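Setbridge Gripper Comparison

The Setbridge Gripper Comparison is a standing programme of trials in which robotic grippers, and the arms and controllers that carry them, are tested on light household and catering objects. It is run by the Setbridge Handling Laboratory, which published its first set of results under the title Soft Objects, Hard Fingers. The programme is concerned mainly with items that are easily crushed or dented, a group that many earlier trials had left out in favour of blocks, tins and bottles.

Background

The laboratory began the work after a request from Figueroa, a supplier of canteen equipment, which wished to know whether a single gripper could handle both crockery and disposable ware. A short pilot showed that the answer depended as much on the controller as on the fingers. The full comparison was therefore arranged so that each gripper was driven by more than one controller, with the same objects and the same order of tasks.

Equipment

Three grippers were entered in the first round. The Tudora is a gripper with jointed fingers, each made up of short links that bend in turn as the finger closes. The Brirnen has two flat parallel jaws faced with rubber. The third was a plain suction cup supplied by the laboratory and used as a baseline.

Each gripper was fitted to the same model of arm. A small camera was mounted at the wrist and looked along the fingers towards the object, so that the point of contact could be reviewed after each attempt. A second camera, fixed to a stand, recorded the wider work area.

Paper cup trials

The paper cup is regarded as the most demanding object in the set. Its wall gives way under light pressure, its sides slope, and its weight is so low that a force sensor may not register it at all. Cups are presented both upright and on their sides. A segmented finger closing over a cup held sideways meets a curved and tapering surface, and the links have to settle against it without folding the wall.

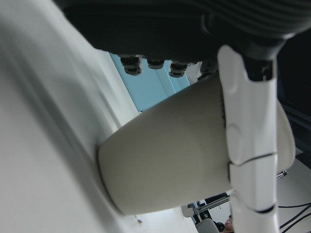

Scoring

Each gripper and controller pairing is given 100 attempts per object. An attempt is scored as a success if the object is lifted, carried to the target and released without lasting damage. A cup that keeps a visible crease is scored as a failure even when it has been placed correctly. Wrist camera recordings are checked by a second assessor whenever the first is in doubt.

Results and later work

The first round produced 564 disputed or unclear attempts, most of them involving cups. The Tudora gave the best results on cups and bowls, while the Brirnen was faster and more consistent on boxes and cutlery. Suction performed poorly on any curved paper surface. A change of controller altered the ranking for 9 of the objects, and the laboratory has since reported gripper and controller scores together. A second round, covering lids and folded cartons, opened in April.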